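How Does a Robot Learn to Grab?

Hi, I'm Li-hua Cheng, and I teach a robot named Flarico! I can't just tell it "pick up the cup." I have to show it, so I steer its arm through the job again and again. Each try gets saved, and we call that an example. Flarico has 322 so far (my goal is 900!).

A little camera near its two black fingers saves the view, too.

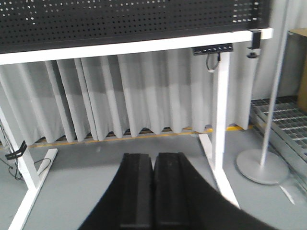

Why So Many?

Well, you didn't learn to tie your shoes in one go, did you? Flarico needs plenty of tries too, even my clumsy ones.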